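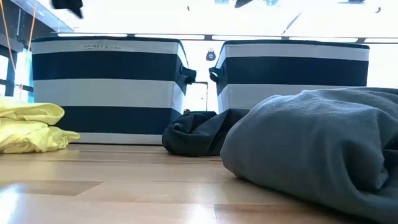 Page last changed: January, 16:45

Print this page | E-mail to a friend
3 comments | 12 shares

Notes, Noel Macapagal — baskets bit, keep it short

Striped baskets look tidy. Do they make anyone tidy? I doubt it.

Read out the label, "BASKET 5 - 01". Ask the room what goes in there. Pause.

Bindix says labelling saves 45 minutes a week. Saves whom? Ask for hands.

Grey-blue fleecy thing is still on the table — my point about folding.

Skip the Kistetti prices if we're running over.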